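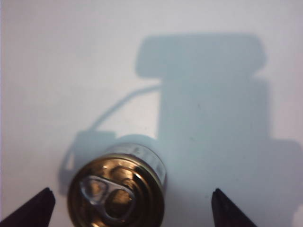 Attachment 1: wrist view, can task, fingers open, tab still down

Home | Forums | Manipulation | Data Collection | Search | Log In

Print this thread | E-mail this thread

Wrist cam demos: is my shadow ruining everything?

tab_puller
I've been recording pick-up demos for the can task on our Poulain arm. Small can, white table, fingers start open on either side, I close and lift. I'm at 260 demos and feeling pretty smug, or I was until I scrolled through the wrist view and noticed that the biggest object in my dataset is the shadow of my own arm. The can gets the bottom of the picture and the shadow gets everything else, cable included. Do I start over with better lights, or do I keep going and let the model sort it out?

wollunine_refugee
Keep going. The shadow moves with the arm, so it's information. When we had the old Wollunine setup our policy plainly used the shadow to judge height, and it was better at it than I was.

gravelbox
Terrible advice, sorry. It used the shadow right up until you moved a lamp, and then it tried to grab the table. I remember that thread. There were photos of the table.

wollunine_refugee
The table was fine. The table has a new finish on one side and is otherwise fine.

gravelbox
OP, put two soft lights on opposite sides and record 50 fresh ones. Train on old plus new, test under both. Costs you an afternoon and you'll know, which beats the two of us arguing until somebody retires.

mlle_torque
What bothers me more than the shadow is that lid. It's shiny, it's ridged, it throws back whatever is over it. Every time you move the arm the lid turns into a different lid. If all your demos are the same can, you're teaching it one bronze blur with a bright tab on it. How many different cans?

tab_puller
Define different.

mlle_torque
Oh no.

tab_puller
It's one can. It's a very good can. I do rotate it between demos so the tab isn't always pointing the same way, which I thought was rather advanced of me.

gravelbox
Rotating is good. Also start it off center. In your picture it's closer to the left finger, and I'd want plenty like that, on both sides, so the thing learns to line up before it squeezes. People love to set the object dead center and then wonder why the robot only works on people who are tidy.

dudstead_dan_not_really
Different opinion from the cheap seats. We did 1,085 demos at Dudstead with a matte gray cup because somebody said shiny things were "noise." Then we showed it a can. It approached the can like you'd approach a strange dog. Leave the glare in. Your kitchen will have glare in it.

mlle_torque
Agree on leaving it in. I'm only asking for more than one flavor of glare. Buy 20 assorted cans, eat what's in them, report back.

wollunine_refugee
Do NOT eat what's in them first. An empty can weighs nothing and slides off the second a finger brushes it. Also your lid is gone, and the lid is what your wrist camera is looking at.

mlle_torque
Fair. Eat them after. Eat them at the end of the project, in a ceremony.

tab_puller
Okay, plan: lights on both sides, 50 new demos, more cans, off-center starts. I'm logging it all in Plillico so each demo gets tagged by can and by lighting. Last question. I throw out the ones where I bump the can on the way in, right?

gravelbox
Yes.

wollunine_refugee
No. Keep them if you recover and finish the pick. It needs to see what getting out of trouble looks like.

gravelbox
It needs to see that from somebody who gets out of trouble. Have you watched your own demos?

wollunine_refugee
I have, at double speed, they look great.

mlle_torque
Tag the bumps, keep the files, decide later. Disk is cheap. Your January self redoing all of it is expensive.

tab_puller
Tagging the bumps. There are more of them than I'd like to post here.

Last updated: 4:40 p.m.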